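Last revised 2023-09-30

## Zimwood Reuse Library: questions from members

**Who may join?**

Any resident of Zimwood aged 16 or over may join. Proof of address is required at the first visit. Membership runs for twelve months and currently stands at 899 households.

**What may be borrowed?**

The catalogue lists 1596 items, from tableware for parties to lamps, hand tools and camping equipment. Members may hold up to six items at a time. A set of cups or plates counts as one item.

**Must cups and lids be returned clean?**

Yes. All tableware should be washed, dried and packed with its lids before return. A cleaning charge applies to any set that has to be washed by staff.
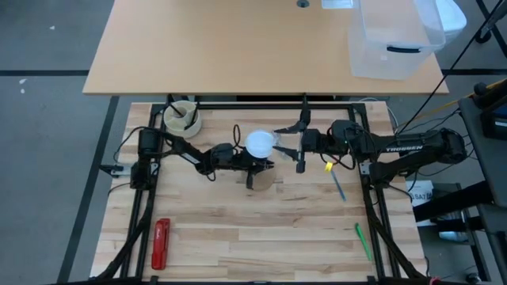 Lilian Obura has written to ask whether the charge could be waived for school events, where there is often no sink on site. The Library has agreed to this from October, provided that the school tells the desk when it makes the booking.

**How long is a loan?**

The standard loan is two weeks. It may be renewed once, by telephone or at the desk, unless another member has reserved the item. Lamps and small furniture may be kept for eight weeks.

**Are electrical items tested?**

Every mains item is tested before it is first lent and again each year. The date of the last test is written on the loan slip. Members must not change a plug or fuse themselves. A lamp that wobbles, flickers or has a worn flex should be brought back at once, together with its shade and bulb.
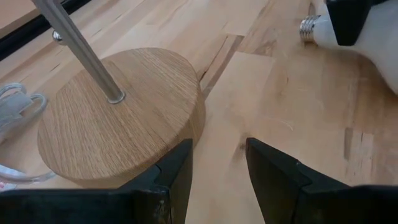

Repairs to lamps are handled by the Mumidgate workshop and usually take nine working days. No charge is made for ordinary wear.

**Can I donate something?**

The Library accepts goods in sound condition by appointment. It took in 121 items last year. Mattresses, car seats and gas appliances cannot be accepted.

**Whom should I contact about a lost item?**

Please write to Radu Oprea, Loans Office, quoting the number on the loan slip.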